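Unit 4 handout: Setting up and maintaining the two-arm kitchen cell in simulation
Instructor: Mwende Mollel
Revised November 20, 2022

Read this before the lab. It covers the Flistden cell only. The Tostamov bench has its own sheet, and the joint names do not match.

4.1 Views used in this unit

The cell is checked in two views, one that takes in both arms and one from close to a gripper. 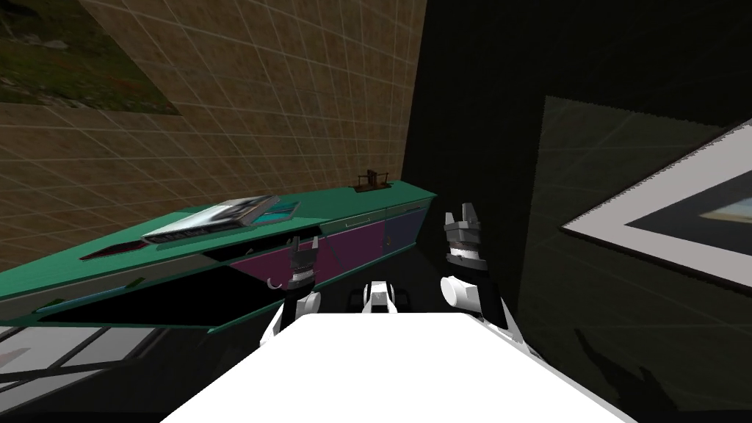
Overview, then gripper view. Both come from the same kitchen scene.

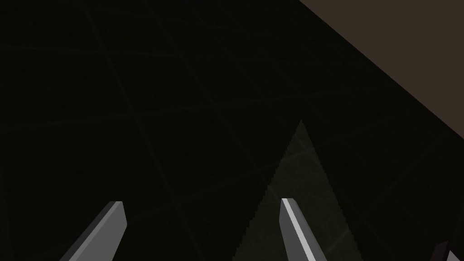
4.2 Loading the cell

Load the room first, then the robot. Leave physics paused until both arms report their home angles. If an arm starts inside the counter, the solver pushes it out in one step and the joint log is useless from then on.

Time step: 2 ms, fixed. Controller rate: 500 Hz. Change one and you must change the other – the Pichon controller does not check.

4.3 Camera mounts

Each gripper camera is a child of the last wrist link. In the view with the dark floor, the two fingers come up from the bottom edge with a wide gap between them. Use that as the reference for an open gripper. If the fingers are missing from your own view, the camera is attached to the wrong link or its offset has the wrong sign.

A tilted horizon is not a fault in itself. Compare the camera rotation with the mount file before editing anything.

Shadow edges may look stepped at low map resolution. This affects the rendering only. Contacts are computed from the collision meshes.

4.4 Routine checks

Run these after any change to the robot file.

Open and close each gripper for 50 cycles with nothing between the fingers. Final width must match the commanded width.
Move each arm over the counter at low speed and watch for contact warnings.
Compare the left and right joint limits. Mirrored joints need their signs reversed.
Save the log under the Prolley folder with your group number.

4.5 Common repairs

Finger drifts when idle: raise joint damping, then repeat the cycle test.
Arm shakes at rest: lower the position gain on the wrist before touching the shoulder.
Error 62 on load: a mesh path is broken. Fix the path in the robot file and reload – do not copy meshes into the scene folder.

Contact tuning is left for the December lab.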